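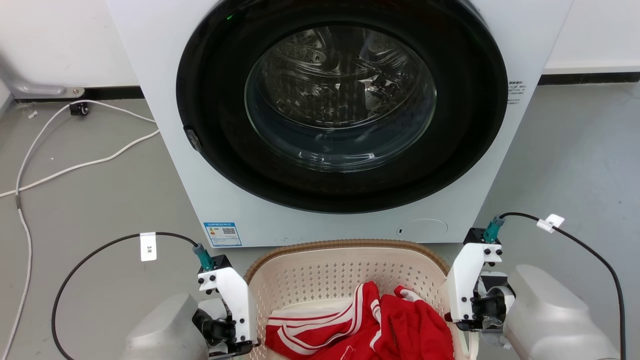

Laundry room, Silulano building, ground floor. Minutes of the equipment and rooms meeting held 11/15/20. The minutes of the previous meeting were accepted with one correction: the room at Clakgate has two floor drains. The first item was the state of the new front loader. The machine stands against the white wall and still carries its blue-and-white energy label on the lower left of the front panel. It was agreed that the label stays on until the serial details have been copied into the register. The white power cable runs across the floor to the left of the machine and is to be clipped along the wall above the black baseboard. The scrap of clear tape on the floor is to be picked up at the same time.

Search this site Search Go

2. Filter access
The filter is behind the round cover low on the front panel. The cover is faint against the white and two residents have asked where it is. Agreed to put a line in the house sheet giving its position: front panel, near the bottom, to the right of the energy label. Filter to be cleaned on the first of the month. A shallow tray and a floor cloth are to be kept in the cupboard for this purpose.

3. Panel text
The printed block on the right side of the front is in Chinese. A translation was requested from Sombatkul, who supplied the machine. Not yet received. Reminder to go out before the end of November. If there is no reply, the text will be translated locally and a typed copy fixed to the wall next to the machine.

4. Sorting and baskets
The cream plastic basket with the perforated sides was approved as the standard type. It lets air through and is easy to rinse. One basket per load, set down in front of the machine, not on top of it. Reds are to be washed as a separate load. This follows the complaint about pink towels at Clakgate. Garments with contrasting white stripes or trim go in with the reds on a cold cycle only. One member asked for color catcher sheets to be supplied. Declined on cost - residents may bring their own.

5. Door and drum
Door to be left ajar between loads. The rubber seal is to be wiped weekly. The question of the drum smell at Clakgate was raised again; an empty hot cycle was run there twice in the period and the smell was reported as weaker. To be looked at again next meeting.

6. Meter and costs
The cycle counter at Clakgate read 1191 at the last check. The service contract with Zodton calls for a visit at 2000 cycles, so no visit is due this year. The quote for a second machine was held over. The space to the left of the present machine has to be measured first, including the clearance to the gray metal bracket mounted low on the wall. No decision on whether the bracket can be moved.

7. Hours
The present hours stand. A request for later use on weekdays was turned down on noise grounds - the spin cycle was measured at 64 decibels in the corridor with the door shut.

8. Actions
Clip power cable. Open.
Copy serial details to register. Open.
Reminder to Sombatkul. Open.
Amend house sheet, filter position and reds. Open.
Measure for second machine. Open.
Order 3 baskets, same type. Approved.

9. Other business
The light switch at Clakgate sticks. Reported to maintenance.

Date of next meeting to be circulated.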